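昔のことは、どうしてわかるの？
史料（しりょう）のはなし

学校の教科書には、何百年も前のできごとが書いてあります。そのころ生きていた人は、もうだれもいません。それなのに、どうして昔のことがわかるのでしょうか。

昔のことを調べる人は、昔の人がのこしたものを手がかりにします。この手がかりを「史料」といいます。同じ「しりょう」と読む「資料」は、調べものに使うもの全体をさす言葉です。歴史を調べるときの手がかりは、「史」の字を使って書きます。

どんなものが史料になるの？

いちばん多く使われるのは、文字で書かれたものです。手紙、日記、役所の書類、お店の帳面、新聞、本などがあります。

文字のないものも手がかりになります。地図、絵、写真、お皿、服、道具、建物、お墓の石などです。お年よりから聞いた話を録音したものも、大切な手がかりです。

ダイレロ大学の史料室には、スタンデンという港町から来た紙の史料が3,321点あります。このうち1,667点は手紙です。のこりは、船に積んだ荷物の帳面や、税金の書類、学校の名簿などです。

えらい人の書いたものだけが史料になるわけではありません。買い物のメモからは、そのころの物のねだんや、人びとが食べていたものがわかります。子どもが書いた作文から、学校のようすがわかることもあります。

帳面を読んでみよう

ルアングラス川のわたし船の帳面を見てみましょう。これもスタンデンから来た史料の一つです。ある日のところには、こう書いてあります。

「朝、雨。客30人。馬2頭。昼から水がふえ、船を出さず。」

とても短い文ですが、いろいろなことがわかります。この日は雨がふりました。船には人だけでなく、馬も乗ることができました。そして、川の水がふえると船は休みになりました。

では、川をわたれなかった人は、そのあとどうしたのでしょうか。帳面には書いてありません。史料を読む人は、書いてあることと、自分が想像したことを分けてノートに書きます。「宿にとまったのだろう」と思っても、しょうこが見つかるまでは「わからない」としておきます。

書いてあることは、ぜんぶ本当？

史料に書いてあることが、いつも正しいとはかぎりません。聞きまちがいや書きまちがいがあります。自分をよく見せようとして書いた文もあります。何年もたってから思い出して書いたので、日にちがずれていることもあります。

そこで、史料を読むときには、次のことをたしかめます。

だれが書いたのか
いつ、どこで書いたのか
だれに読んでもらうために書いたのか
自分の目で見たことか、人から聞いたことか

たとえば、大きな火事について書いた手紙が2通あるとします。1通には「町がぜんぶ焼けた」とあり、もう1通には「北の通りが焼けた」とあります。どちらが正しいのかは、2通を見くらべるだけでは決められません。役所の書類をさがしたり、土をほって焼けたあとを調べたりします。

くらべても答えが出ないことがあります。そのときは、二つの話があることをそのまま記録しておきます。あとで新しい史料が見つかれば、もう一度考えることができます。

昔の文字を読む

昔の文字は、今の文字と形がちがいます。日本の古い本や手紙には、「くずし字」という、つなげて書いた文字が使われています。外国の古い手紙も、字の形や言葉のつづりが今とちがっていて、その国の人でもすぐには読めません。

読めるようになるには、練習がいります。はじめは、もう読み方がわかっている文を使います。それから、少しずつむずかしいものに進みます。どうしても読めない字があるときは、その場所に□を書いておきます。あてずっぽうで字を入れると、次に読む人がまちがえてしまうからです。

読んだ文を今の文字に書き直すことを「翻刻（ほんこく）」といいます。翻刻した文は、ほかの人も使えるように本やデータにします。史料室では「ブロスレック」という目録を作っています。目録とは、どこに何があるかを調べるための一覧です。題名、書いた人、書かれた場所などからさがすことができます。

史料をまもる

紙は弱いものです。強い光に当たると色がかわり、しめった場所ではカビが生えます。紙を食べる虫もいます。

そのため、古い紙は中性紙という紙で作った箱に入れ、暗くてすずしい部屋におきます。部屋の温度としめりけは、季節がかわってもあまり動かないようにします。さわる前には手をあらって、よくかわかします。机の上に飲み物はおきません。メモをとるときはえんぴつを使います。

やぶれた紙を、セロハンテープでとめてはいけません。時間がたつと、のりが茶色くなって紙にしみこみます。直すときは、うすい和紙と、あとではがすことのできるのりを使います。

写真にとってデータにしておくと、もとの紙を何度も開かなくてすみます。わたし船の帳面は111ページあり、ぜんぶ画面で読むことができます。ただし、紙のあつさやすかし模様のように、もとの紙を見ないとわかりにくいこともあります。データができても、もとの紙はすてません。

家でやってみよう

家にある古いものを一つえらんで、おうちの人に見せてもらいましょう。手紙、通知表、料理のメモ、写真のアルバムなど、何でもかまいません。

ノートのまん中に線を引きます。左がわには、見てわかったことを書きます。右がわには、想像したことや、わからなかったことを書きます。次に、おうちの人に話を聞きます。聞いた話は、左や右にまぜないで、下に「聞いたこと」として書きます。話してくれた人の名前と、聞いた日も書いておきましょう。

今日のノートも、長い時間がたてば史料になるかもしれません。日記や手紙には、年と月と日を書いておくと、あとで読む人が助かります。

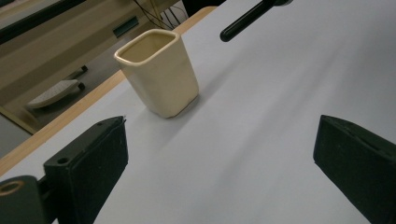
ダイレロ大学 文学部 歴史学科 史料室 こどもページ係

このページの言葉
史料：歴史を調べるときの手がかり
翻刻：昔の文字を今の文字に書き直すこと
目録：どこに何があるかを調べるための一覧

次のページ：昔の地図を読む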